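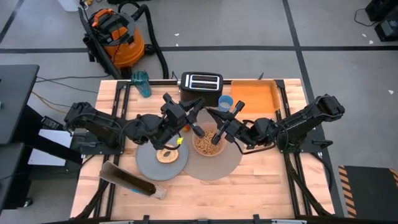

2019년 1월 25일. 양팔 작업대 2호기 구매안 초안. 한도는 2879만 원으로 통보받았고 부가세 포함이다. 1호기 구성을 그대로 복제하는 것을 기준안으로 잡되, 케이블 정리와 그리퍼 핑거는 사양을 바꾼다. 1호기는 케이블이 양쪽 팔을 따라 느슨하게 고리를 그리며 늘어져 있고, 시리얼 그릇 위처럼 두 그리퍼 끝이 거의 맞닿는 자세에서는 손목 쪽 여유 길이가 바로 간섭 문제가 된다. 2호기 견적에는 처음부터 케이블 가이드를 넣는다. 나중에 따로 사면 배송비와 결재가 한 번씩 더 든다.

팔과 그리퍼 묶음
Zatow 견적 1773만 원. 팔 한 쌍, 그리퍼 한 쌍, 마운팅 플레이트, 전원 어댑터 포함. 컨트롤러 라이선스는 1호기 것을 옮겨 쓸 수 없다고 확인받았고, 새 라이선스는 위 금액에 들어 있다. 연장 보증은 빠져 있음. 연장 보증은 고장 빈도가 아니라 수리 기간 때문에 의미가 있는데, 대체품 대여 조항이 없으면 사지 않는 쪽이 낫다. 조항 유무를 메일로 문의해 둠. 답 오기 전까지 보류.

Trendon 쪽은 가반하중이 더 크지만 플레이트 볼트 패턴이 다르다. 어댑터 판을 따로 깎아야 하고 레일 위 높이가 달라져서 1호기에서 쓰던 작업 영역 설정을 그대로 못 쓴다. 지금 다루는 물건은 그릇, 접시, 컵 정도이고 가반하중이 모자랐던 기록은 로그에 없다. 비교표에는 남겨 두되 추천안에서는 뺀다.

핑거
긴 핑거를 유지할지 결정 필요. 접근 자세에서는 긴 쪽이 유리하다. 그릇 테두리를 집을 때는 끝단 휨이 커지고, 접시처럼 납작한 것은 핑거 끝이 상판에 먼저 닿는다. 짧은 핑거를 추가로 주문하고 교체식으로 쓰는 안이 현실적이다. 교체할 때마다 툴 오프셋을 다시 잡아야 하니 작업 세트를 핑거별로 묶어서 돌리는 조건이 붙는다. 예비는 세 쌍. 소모품 항목으로 올리면 장비 한도에서 빠지는지 구매팀에 확인할 것.

작업대
상판은 1호기와 같은 목재 집성판으로 한다. 알루미늄 프로파일 상판도 검토했으나 반사 조건이 달라지면 두 대의 데이터를 섞어 쓰기 어렵다. 프레임과 레일은 검은색 동일 사양. 클램프는 레버형으로 통일하고, 나사식은 주문에서 제외. 공구 없이 풀 수 있어야 플레이트 위치를 바꿀 때 시간이 덜 든다.

상판 위에 올리는 물건(토스터, 매트, 접시, 그릇, 쟁반, 텀블러)은 비품으로 처리한다. 같은 모델을 두 벌씩 사는 것을 원칙으로 하고, 단종된 것은 치수가 비슷한 것으로 대체한 뒤 목록에 치수를 적는다. 치수 없이 품명만 적힌 줄은 반려.

비전
Hou 견적 924만 원. 카메라, 브래킷, 허브, 케이블 일체. 여기까지 더하면 2697만 원이고 한도까지 182만 원이 남는다. 케이블 가이드와 짧은 핑거가 이 안에 들어가야 한다. 카메라를 천장 쪽 구조물에 다는 방식과 작업대 프레임에 다는 방식을 둘 다 견적에 넣어 달라고 했는데, 받은 것은 천장 방식뿐이다. 프레임 방식은 재요청함.

천장 방식의 장점은 팔이 급정지할 때의 진동이 카메라로 넘어가지 않는다는 것. 단점은 작업대를 옮기면 외부 파라미터를 전부 다시 잡아야 한다는 것과, 케이블이 길어져 허브 위치가 제한된다는 것. 2호기 자리는 아직 확정이 아니므로 단점 쪽이 더 크게 보인다.

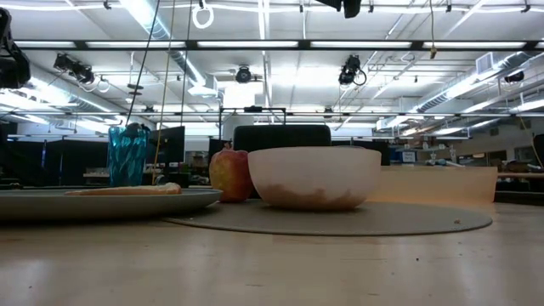 Rosalinda Abella는 초안을 읽고 카메라 수량보다 케이블 길이를 먼저 확정하라고 적어 보냈다. 자리가 정해지지 않은 상태에서 길이를 표준품으로 잡으면 대개 모자라고, 연장 케이블을 물리면 프레임 누락이 생겨도 카메라 문제인지 케이블 문제인지 구분이 안 된다는 것이다. 허브를 천장 쪽에 올리고 바닥까지는 한 가닥만 내리는 안을 제안했고, 그 경우 전원도 위에서 받아야 하니 전기 공사 항목이 따로 생긴다고 덧붙였다.

타당한 지적이라 반영한다. Hou에 보낼 재요청서에 다음을 추가.
- 허브 상부 설치 시 케이블 길이별 단가
- 연장 케이블 사용 시 보증 제외 여부
- 브래킷만 별도 구매 가능한지
- 천장 방식과 프레임 방식 사이의 사후 전환 비용

전기 공사는 장비 예산으로 처리할 수 없다. 시설 쪽 예산으로 신청해야 하고 양식이 다르다. 공사 일정이 장비 입고보다 늦어지면 카메라 없이 팔만 먼저 세우고 원점 설정과 충돌 영역 점검부터 진행한다. 카메라가 필요 없는 시험 항목을 따로 뽑아 둘 것.

자리
후보는 1호기 옆과 Emcombe 동 안쪽 구역 두 곳. 1호기 옆은 바닥 테이프를 다시 그어야 하고, 두 대를 동시에 돌릴 때 통로 폭이 규정에 맞는지 재야 한다. Emcombe 동은 면적은 충분하나 천장 구조물이 없다. 그쪽으로 가면 프레임 방식이 사실상 강제된다. 결국 자리 결정이 카메라 견적보다 앞에 와야 하는 순서다. 초안의 일정표를 그에 맞게 고쳤다.

바닥을 가로지르는 케이블은 두 곳 모두 덮개 처리. 덮개 단가는 미확인.

Ravindran Achari에게 넘길 것
- Zatow 견적서 원본과 라이선스 조건 메일
- 비품 목록(치수 기입본)
- 통로 폭 실측값, 측정 후 기입
- 핑거 교체 시 오프셋 재설정 절차, 1호기 기준으로 작성된 것

넘기기 전에 Zatow 견적 유효 기간을 다시 볼 것. 10월에 받은 첫 견적은 만료되었고 현재 금액은 갱신본 기준이다. 갱신본에는 그리퍼 품번 끝자리가 다르게 적혀 있다. 오타인지 개정품인지 회신을 받아야 하고, 개정품이면 핑거 체결부 치수 도면을 같이 요청한다. 체결부가 바뀌었으면 1호기와 예비 핑거를 공유할 수 없으니 수량을 다시 계산한다.

미결: 연장 보증, 품번, 자리, 덮개 단가. 품번 회신이 오면 핑거 항목부터 수정.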